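How do you look after a robot's hands?

A robot called Jindadus has two arms, and each arm ends in a pair of black fingers. It never has to cut its nails, which seems unfair. It does need its fingers checked every morning at 9, before anyone lets it near the small stuff.

Small stuff is the hard stuff. A robot can lift a box all day and feel very pleased with itself, but give it a metal connector and a bit of thin wire and it needs fingers in good order. 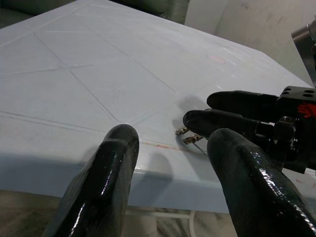 So the first job is a wipe with a soft cloth. Dust makes fingers slippery, as anyone who has dropped a biscuit behind a sofa knows. The power goes off first. Robots are strong, and they don't say sorry.

Next comes the pinch test. The fingers are closed and a grown-up looks for gaps. If one tip leans, its screws are loosened, the finger is nudged straight and the screws go back in. This can take 3 goes and a fair amount of sighing.
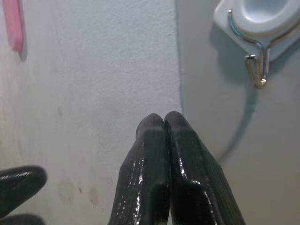 Two fingertips, closed together.

After that, the cables. They need enough slack for the arm to turn, and not so much that they catch on things. Too tight and they wear out.
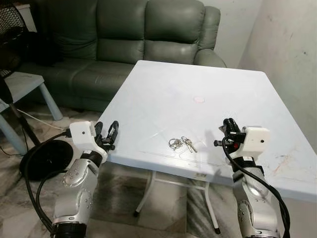 Last of all, someone writes it down in the Gruditbridge logbook. Jindadus has closed its fingers 1,098 times since its last new pair. It has never once been asked to wash them before lunch.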